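Hi Jiahui,

Okay, catching you up on the house search for the co-living project, as promised back when you signed off on the scouting budget. I'm writing this from a café in Ladano with terrible wifi, so forgive the typos!

We started with a long list and I'm now down to 4 places I'd be happy to live in myself. Dulura is still my favorite. It's a former school on the edge of town, ten minutes on foot to the train, with a big kitchen and a garden that gets sun until late (I stayed to check). Ernitora has the better workshop space, but the road up there is steep and the bus stops running at seven. The Cavalcanti building is gorgeous and drafty, and the owner keeps changing his mind about the lease.

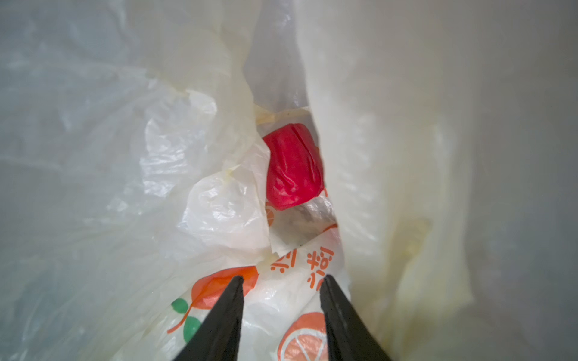 Can we move in before winter is over?
February looks doable for Dulura if the town okays the change of use, and later than that for the other places.

Money next. I've spent 231 of the travel budget since my last note, mostly trains, and the 4,000 you set aside for the survey is untouched — I don't want to pay a surveyor until we've picked one house. The neighbors in Dulura asked whether we'd open the garden on weekends, and I said I'd bring it to the group.

I still need your okay on the survey, and a yes or no on keeping Cavalcanti on the list. I'm back there Thursday to look at the roof.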